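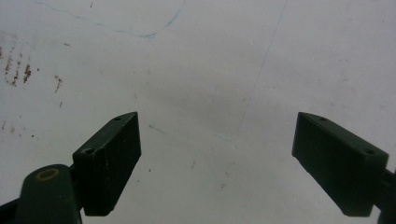 Fingertip offset when the jaw is fully open (student gripper project)

I am on a student team building a hand-held two-finger gripper with a camera on it for the Cerngate course project, and I need a consistent reference for where the fingertips are in the image. The fingers are printed blocks with a round hole near the tip and a second hole toward the back end. With the jaw wide open over a plain white surface, both tip holes are visible, so I have been using those as the reference points. The white surface has a thin wavy blue line, a fainter blue line that runs diagonally, and some brown stains on the left side. My segmentation script (color threshold, then largest two connected components) finds the fingers without trouble. The problem is the jaw opening value I compute from it. On recordings of the same open position, the tip-to-tip distance in pixels drifts between one recording and the next. The lowest value so far is 635 and the highest is 12 pixels above that. The encoder on the drive reads the same count each time.

Things I have already done:

- Locked exposure and white balance.
- Reprinted the left finger. No change.
- Checked the camera screws. They were tight.
- Ran the script repeatedly on one saved still. The value does not change.

The course handout says to calibrate once in January and leave it alone, and I did that. Is the drift mechanical or is it in the threshold? The Gulyás library we use for the encoder has no backlash setting that I can find.

Posted by flirnham_team_b, 2/26/20

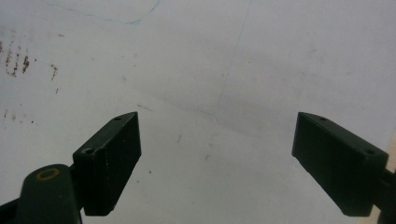
Jaw open, second recording. Note the gray band of shadow above the right finger.

I should add that in this one the shading reaches the area near the right finger, and the inner faces of the fingers are close to black in both. I don't know if that matters for the threshold.

flirnham_team_b

----

It is probably both, but start with the threshold since it costs nothing to check.

Largest connected component gives you a blob outline. If you take the tip from the outermost pixel of the outline, any soft shadow next to the finger moves the outline, and your tip moves with it. A dark green part against a pale surface has plenty of contrast, so you do not need a loose threshold. Tighten it until the shadow band drops out completely and compare the numbers again.

Better: stop using the outline. You already have two round holes per finger. Fit a circle or ellipse to each one and use the centers. The distance between the two holes on the same finger is fixed by the print, so it gives you a check on every frame. If the hole spacing on one finger changes in the image, the camera has moved or the finger has tilted. If the spacing stays constant and only the left-to-right distance changes, the jaw has moved.

For the mechanical side, do this:

1. Close the jaw completely. Zero the encoder.
2. Open to the stop. Record the encoder count and the hole centers.
3. Push each finger inward by hand with light force, release, and record the hole centers again.
4. Repeat 25 times without moving the camera.

If step 3 shifts the centers and the count stays put, you have play between the drive and the finger. Printed linkages usually do. The encoder cannot see it if it is mounted on the drive side. A backlash setting in software would not fix it either, it would only apply a constant correction, and play at the open stop is not constant when nothing is loading the joint.

A light spring between the two arms removes most of it. Ours pulls toward closed. Check that the motor current is still acceptable afterward.

cilemetti_bench

----

had the same thing last year, it was the camera mount. screws were tight but the plastic under them had crept. put a washer under each screw head and it went away

also use a clean sheet, stains and pen lines can get picked up if you change the threshold

pr_lab275

----

The stains are not the issue here if only the two largest components are kept. They are much smaller than a finger. They could become an issue with hole fitting, so restrict the circle search to inside the finger mask.

On the washer I agree. Creep under a screw head is common in printed parts, and the hole spacing check will not always show it, because a small sideways shift of the camera moves all four holes together. Use one of the pen lines for that. As long as the surface and the tool are both clamped, the line should stay at the same place in the image. If it moves, the camera moved.

One more item. You wrote that you calibrated in January. Reprinting a finger after that makes the calibration invalid for that side, even from the same file. Redo it before you compare anything else.

cilemetti_bench

Related items
Encoder count resets after power cycle on Flirnham kit
Gulyás library: reading two encoders on one board
Printed finger cracks at the rear hole
Choosing a spring for a parallel jaw
Cerngate project report: what units for jaw opening?
Locking exposure on a wide-angle camera
Threshold or edge detection for dark parts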